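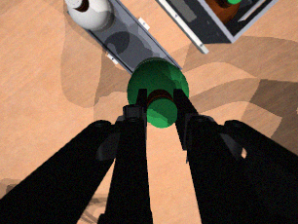
Control software spends most of its life answering one small question: given what I know right now, what should the joints do next? In this chapter we finally get to write that software for a job with real corners in it, packing bottles into a divided crate. Look at how little room the two fingers have at the neck of the green bottle, and how much of the tray its body hides from this angle. A planner that treats the bottle as a point will never survive a view like that one! We need shapes, clearances and a notion of which things are allowed to touch.

Our companion project, Risik, is a small simulator and planner that runs on an ordinary laptop. You met its scene files in Chapter 10. Now we open up the layer called Greltidari, where tasks become motions.

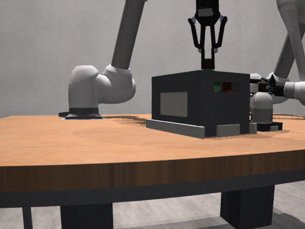

The planner works in two passes. The first pass picks an order of actions -- reach, grip, lift, lower, release -- and checks it against simple rules. The second turns each action into a path. When a path fails, the second pass hands back the reason, and the first pass tries again with that fact in hand. It is a lovely loop to watch once the log messages start to make sense.

Sandrine Roussel wrote the first version in a single file of 942 lines. We have split it into 11 modules so you can replace one without breaking its neighbors. Start with the collision checker. It's short, and you will use it everywhere. 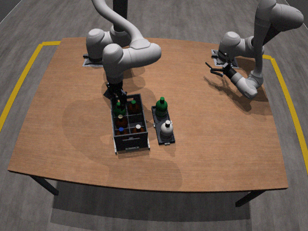 Figure 11.2. Five bottles in the crate, two on the tray.

A state like this one is stored as a table of objects and slots. Each compartment is a slot, each bottle is an object, and an empty slot is simply a row with nothing assigned. Write the table by hand before you run the code for Exercise 3. Students who do so find the indexing bug in Baptiste, our deliberately broken planner, much faster.

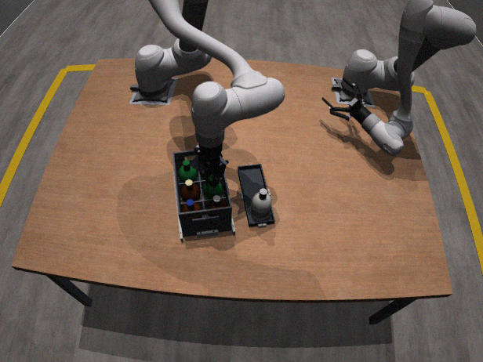

Why not plan both arms together from the start?
Joint planning doubles the number of dimensions to search, and the search gets slow very quickly. We plan one arm at a time here, treat the other as an obstacle, and come back to joint planning in Chapter 17.

Before Section 11.1, install the Grakalgate test set and run all 300 cases with the default settings. Keep the output file, as you'll compare against it in every exercise that follows.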